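演讲备忘:小房间里的桌子、椅子和架子
Dostovex 办公空间交流会,上午场,给自己看的讲稿

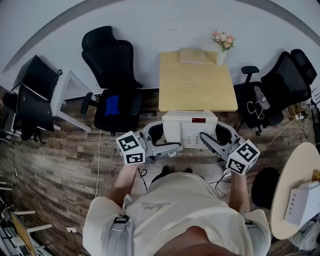 方桌和两把黑色办公椅,桌上有书和花

开始之前

先检查话筒,再检查翻页器。水放在讲台右边,不要放在电脑旁边。如果主持人介绍得很长,我就不再介绍自己,只说我在 Zikosum 做室内整理和小型办公室的布置,然后直接开始。

大家好。先请各位原谅我的中文,我学了很多年,可是说快了还会把量词说错。如果我把一把椅子说成一个椅子,请大家当作没有听见。(这里可以笑一下,等一等。)

今天讲的题目很小:一个小房间里,桌子、椅子和架子各自应该放什么。我不讲装修,不讲颜色,也不讲要买什么新的家具。我讲的是已经在房间里的东西。

第一部分 从照片开始

(照片在屏幕上,先不说话,让大家看几秒钟。)

请大家先看桌子。浅色的木头桌面,方形的,一直往墙的方向伸过去。这种桌子我很喜欢,从哪一边坐下都可以用。远的那一边有一本合上的米色封面的书,角上有一个白色的小花瓶,里面是粉色和桃色的花。近的这一边放着一台白色的方形设备,带一个小小的红色数字显示。

现在我想请大家把眼睛移到椅子上。左边的高背椅,座位上有一块叠好的蓝布。右边那把网背的椅子,座位上有一卷白色的线,还有一件灰色的布的东西。

我做这个工作的时候,每次进一个房间,先看的就是椅子的座位。很多人以为应该先看桌面。桌面当然重要,可是桌面大家都会收拾,有客人来的时候,第一个收拾的就是桌面。收拾下来的东西去了哪里呢?一般来说,就去了最近的椅子上。

(提醒自己:这里不要说得像批评。听众里面一定有很多人的椅子是这样的,我自己家里的也是。)

第二部分 椅子的座位

我把放在椅子上的东西分成两种。第一种是“等一下要用的”。比如一块布,擦完桌子叠好,想着下午还要擦一次,就放在手边。第二种是“没有地方去的”。比如一卷线,它属于哪台机器,已经不太清楚了,扔掉舍不得,放进抽屉又怕忘记。

这两种东西看起来一样,处理的方法却很不同。

对第一种,我的建议是给它一个挂的地方。桌子侧面装一个钩子就够了。布挂起来容易干,拿的时候也不用弯腰。我在 Cledulcombe 的一个工作室里看到过更简单的办法,他们在桌腿上绑一根短绳子,布就搭在绳子上。不太好看,但是用了很久,大家都习惯了。

对第二种,钩子没有用。挂起来以后,它还是没有地方去,只是从座位上搬到了空中。线这种东西需要的是一张标签。卷好,用布的带子扎住,标签上写两件事:接什么,多长。写不出来的,就放进一个盒子,盒子上写“不知道”。

“不知道”这个盒子很重要,请不要跳过。我给客户讲的时候,他们常常觉得这是开玩笑。可是如果没有这个盒子,认不出来的线就会一直留在椅子上、窗台上、打印机后面。有了盒子,它们至少在一起。到了八月,比较安静的时候,拿出来一条一条地试。试不出来的,可以送去回收。

(如果有人问盒子要多大:跟一双鞋的盒子一样大就好。太大的盒子会变成第二个仓库。)

再说一点关于衣物。外套、围巾、薄毯子,放在椅子上是很自然的,我不反对搭在椅背上。椅背是可以放东西的,座位最好空着。原因很简单,有人走进来要坐下的时候,他不应该先问“这个可以拿开吗”。这句话听起来很小,可是在会议以前,它会让客人站着等。

第三部分 桌面的近边和远边

(回到照片,指桌子。)

我习惯把一张桌子分成近边和远边。近边是手伸出去不用站起来就能碰到的地方。远边是要站起来,或者要绕过去才能碰到的地方。

书和花放在远边,我觉得是对的。花在后面的角上,做事的时候胳膊碰不到,抬起头来又能看见。花瓶小也有好处,大的花瓶放在角上,人从旁边走过的时候会担心。我在 Riviere 这个项目里,有一个房间放过很高的玻璃瓶,后来大家走路都绕着它走,房间好像变小了。我们换成了小瓶子,花剪短了,问题就没有了。

近边适合放现在正在用的东西。有按键、有显示的设备都应该在近边,要看数字,要按按钮,放远了人就要趴在桌子上。不过有一件事要注意:近边不等于桌子的边缘。比较重的、方的东西,底下的四个脚最好都在桌面里面,前面再留出一个手掌的宽度。这样手腕有地方休息,袖子也不容易带到它。这是一般的规则,大家回去可以看看自己桌上的打印机、咖啡机或者电话。

还有电线。设备的电线请从后面走,不要从前面垂下来。如果桌子靠墙,就从靠墙的那一边下去。如果桌子在房间中间,就沿着一条桌腿下去,用两条带子固定,上面一条,下面一条。中间不用再固定,中间的线要留一点松。

(讲到这里看一下时间。前三部分如果用得太久,第四部分里面 Riviere 的例子可以少说一半。)

第四部分 椅子能不能转过来

办公椅比大家想的要占地方。它有扶手,有头枕,底下还有轮子伸出来。我们在图纸上画一把椅子,画得很小,真的放进去以后,它是会转的,转的时候需要一个圆的空间。

照片里右边的椅子稍微侧过来一些。侧过来的椅子其实很好坐进去,人从旁边走来,一转身就坐下了。所以我常常建议,小房间里的椅子不用推得很直,像教室那样。留一个角度,反而方便。

在 Riviere 我们一共整理了 8 个房间,都是不大的。我们定了一个规矩:椅子后面到墙或者到架子的通道,要超过 900 毫米。有一个房间做不到,那个房间的门到柜子之间本来只有 1,010 毫米,中间还要放一把椅子。我们想了几种方法,最后把带扶手的椅子拿走,换了一张可以完全推进桌子下面的凳子。坐在上面没有那么舒服,可是那个房间只是用来签收东西的,坐的时间很短。

我讲这个例子,是想说家具要看人坐多久。坐一个上午的,要有头枕,要有扶手。坐五分钟的,凳子就可以。很多办公室所有的椅子都买一样的,订货的时候方便,摆进小房间以后就困难了。

第五部分 靠墙的地方

靠墙的地方我最想多讲,可是时间不多,只讲三件小事。

第一件,拆下来的桌架和椅子的零件。几乎每个办公室都有。桌子换了面板,架子留下来,大家觉得以后还会用。于是靠在墙上,前面又靠一块板,板的前面再放一把坏的椅子。最里面的东西,一年以后已经没有人记得了。我的方法是从外面往里面拍照,把照片打印出来,贴在最外面的那一件上。想找什么,先看照片,不用一件一件地搬。

第二件,木板。长的木板斜着靠,时间久了会弯,也容易滑倒。要靠的话,尽量立得直一些,下面垫一块防滑的布。更好的方法是平着放在柜子的顶上,前提是柜子够稳,放上去的时候两个人一起放。

第三件,低的架子。架子放在角落里很合适,但是请不要在架子前面再靠别的东西。前面一挡,架子上的东西就拿不出来,新的东西只好放在别的地方,一般又是椅子上。我在这里想请大家笑一笑,也请大家想一想,自己的办公室里有没有一个架子是这样的。

(停一下,看听众。如果有人点头,可以请他说两句,不超过一分钟。)

第六部分 开始的顺序

很多人问我,如果只有一个下午,应该从哪里开始。我的顺序是这样的。

先把椅子的座位清出来。所有的东西都放到地上的一块布上面,不要放到桌子上。这一步很重要,放到桌子上的话,桌子和椅子就要一起整理,一个下午是不够的。

然后处理架子前面的东西。把路打开,让架子可以用。这时候不要整理架子里面,只要打开就好。

接着回到那块布,一件一件地看。要用的,挂起来或者放到架子上。认不出来的,进“不知道”的盒子。别人的,写一张纸条,放在那个人的桌上,不要放在他的椅子上。

最后才是桌面。到这个时候,桌面上的东西往往已经不多了。近边留正在用的,远边可以放书,放花。如果喜欢什么都不放,也可以。

我以前的顺序是反过来的,先桌面,后椅子。用了两年,效果不好,桌子很漂亮,可是第二个星期又满了。换了顺序以后,维持的时间长了一些。不是每个地方都成功,在 Cledulcombe 有一个房间我们整理了三次,那里要进来的东西实在太多,后来他们加了一个柜子才好。

可能会有的问题(先准备好,不一定用)

问到花:办公室放真的花好还是假的花好?回答:看有没有人愿意换水。如果没有,就放一盆很耐活的绿色植物。假的花也可以,但是要擦灰。

问到桌子的颜色:浅色的桌面看得见灰和水印,深色的看得见手印。我自己选浅色,房间小的时候亮一点。这是个人的喜好,请不要当作专业的意见。

问到椅子的价钱:不回答具体的品牌和数字,只说请先坐二十分钟再决定。

问到同事不愿意配合:可以说先整理公共的座位,不要碰别人的桌子。我见过的争吵,几乎都是从碰别人的桌子开始的。

问到蓝牙、无线,能不能完全没有线:可以少一些,充电的线还是有的。标签继续写。

结束的时候

谢谢大家。标签的样本放在门口的桌子上,每个人可以拿一张,写上线的长度和用处就可以用了。布的带子我也带来了一些,先到的人先拿。如果有人想看 Riviere 的平面图,休息的时候来找我,我的电脑里有,图纸上的字是我自己写的,有几个字可能需要解释。

(离开以前:翻页器还给工作人员,转接头不要忘记。)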